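Clipboard sharing between laptop and phone stops after a few minutes

oltine_user8
I have a Windows 11 laptop and an Android phone, both signed in to the same Mutiline account. I use Mutiline to copy text on one and paste it on the other. It used to work all day. Since the August update it works when I first open the app on the phone, then stops after 5 minutes or so of the screen being off. Copying on the laptop still shows "Sent" but nothing arrives on the phone until I open the app again, and then only the last item turns up.

Both are on the same home wifi. I have restarted the router, the phone and the laptop. I have also removed the phone from the device list and paired it again, which made no difference. File sending works if the app is open.

Is there a setting I have missed, or is this a fault in the new version?

honberg17
Same here. I went back to emailing myself. Try reinstalling, it fixed it for a day.

sonofaswitch
It sounds like the phone is putting the app to sleep. The update moved Mutiline from its own background service to the normal Android one, so the battery settings now apply to it and they didn't before.

On the phone, go to Settings, Apps, Mutiline, Battery and change it from Optimised to Unrestricted. On some phones there is a second list called Sleeping apps or similar, under the main Battery page. Check that Mutiline is not in it. Then open Mutiline, go to Devices, tap the laptop and turn on Keep connected. That switch is turned off by the update even if you had it on before.

On the laptop, check that your wifi is set as a private network. If it is set as public, the laptop can send but won't answer when the phone tries to reconnect, and you get the "Sent" message with nothing arriving. While you are there, make sure the firewall allows port 713 for Mutiline on private networks.

Only the last item turning up is normal. The clipboard doesn't queue anything, so each new copy replaces the one waiting. If you want a list you need to turn on History on both devices, and it has to be on before you copy.
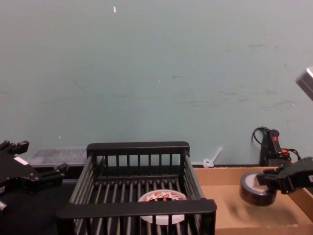
Pairing again won't help until the old pairing has been removed from both ends. Taking the phone off the list on the laptop leaves the laptop saved on the phone, and the two then disagree about which key to use. Remove it on each, close the app on each, then pair. If you have more than one device of the same model, give each one a name in Mutiline before you start. A small white label on a black case, like the one on the left-hand gripper, is enough to match a device to its name on the screen. I had two phones both listed as Oltine and spent an evening changing settings on the wrong one.

If it still drops after all that, send a log from Help, Report a problem, and say which version you are on.

oltine_user8
It was the Keep connected switch, and the network was set to public as well. Changed both and it has stayed connected since this morning. History is on now too. I didn't need to touch the firewall.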